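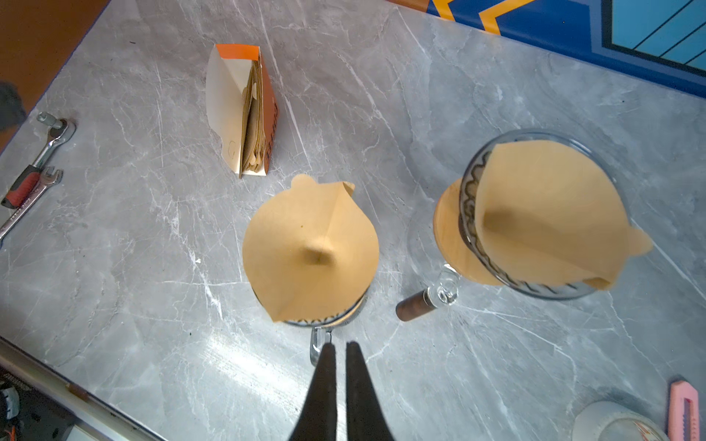 검색어를 입력하세요 검색
연구 > Dreletti > 자주 묻는 질문

Dreletti 필터 놓기 실험 FAQ

어떤 작업을 다루나요?
종이 커피 필터를 유리 드리퍼에 얹는 동작입니다. 얇고 잘 구겨지는 물체를 그리퍼로 다루는 방법을 보려고 골랐습니다. 학습에는 Gondstead에서 모은 시연 약 660회를 썼습니다.

드리퍼는 왜 하나가 아닌가요?
모양이 다른 2종을 씁니다. 한 종류로만 학습한 정책은 입구 크기가 달라지면 놓는 위치가 자주 어긋났습니다.

카메라는 어디에 있나요?
손목에 있습니다. 정책은 손목 영상과 그리퍼 벌림 값만 입력으로 받습니다. 대리석 무늬 상판의 반사광은 보정하지 않습니다.

작업과 무관한 물건도 치우지 않나요?
치우지 않습니다. 렌치나 커터칼 같은 물건이 상판에 있는 상태도 학습 분포에 포함합니다. 평가할 때는 배치를 32가지로 바꿉니다.

성공은 어떻게 판정하나요?
그리퍼가 물러난 뒤 필터가 드리퍼 위에 남아 있으면 성공입니다. 조금 기울어진 것은 허용하고, 상판에 떨어지면 실패로 적습니다.

Li 방식과 무엇이 다른가요?
Li는 필터의 접힌 선을 먼저 검출한 뒤 잡을 점을 계산합니다. Dreletti는 검출 단계 없이 영상에서 바로 동작을 냅니다. 필터가 겹쳐 있을 때는 아직 Li 쪽이 한 장만 집는 비율이 높습니다.

데이터를 받을 수 있나요?
Fadance 자료실에서 신청할 수 있습니다. 원본 영상은 6월 이후 수집분만 제공합니다.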